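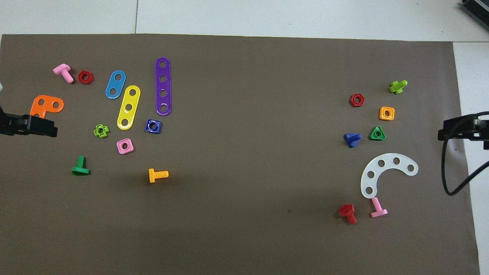

Station 2: toy nuts, bolts and strips on the brown mat, one gripper on each side.

Open Day Safety Walk-Round – Sterkholm Hall, Clullomora
Date: August 30, 2025
Checked by: Mererid Harries
With: Narendra Pant (robot operator), Elis Morgan (front desk)

1. Visitor line taped on floor, 90 cm from table edge
OK. Nice bright tape, and it goes all the way to the door this year! Much better than May.

2. Emergency stop tested before doors open
OK. Narendra pressed it, I pressed it, both arms stopped each time. Spare operator (Idris Rees) shown where it is.

3. Cables clear of the walkway
FIX. One extension lead crossed the gap by the coat rack. Elis has gone for a cable cover. Recheck before the first group.

4. Small parts kept on the table side of the line
OK, with a comment. The toy pieces are such a good choice – kids know what a bolt and a nut are and they lean right in to see which one gets picked. Please sweep the floor between groups, as we get toddlers.

5. Speed set to demo level
OK. Operator confirmed and locked the setting.

6. Group size
OK. Limit is 20 per group, tickets are color-coded. We have 103 bookings so far, so keep to the timetable, please.

Station 2, operator's side

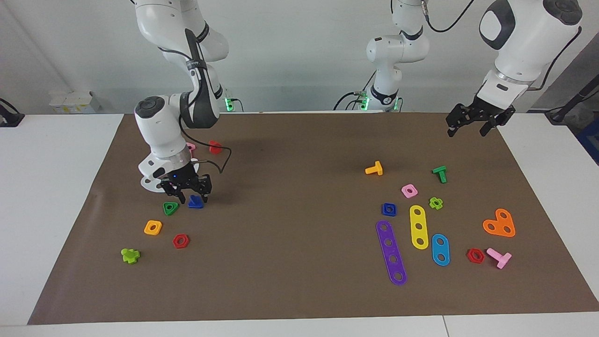

Can visitors put pieces on the mat themselves?
Only between runs, with the arms stopped and the operator saying go ahead. One visitor at a time.

7. Operator stays at the stop button during every run
OK. Narendra and Idris will swap every hour. Whoever is on the button doesn't answer questions, so Elis needs to be nearby for those (there will be lots, I had a dozen myself).

8. Fire exit by the Lloyd Room
OK. Clear, sign lit.

9. First aid kit
FIX. Kit is there but low on plasters. Ataahua Baxter is bringing a box over from Flillcombe.

General comments
I love this station. Two arms sharing one table makes a great demo, and the crew had an answer ready for everything I asked. Items 3 and 9 to be closed before opening.

Signed: M. Harries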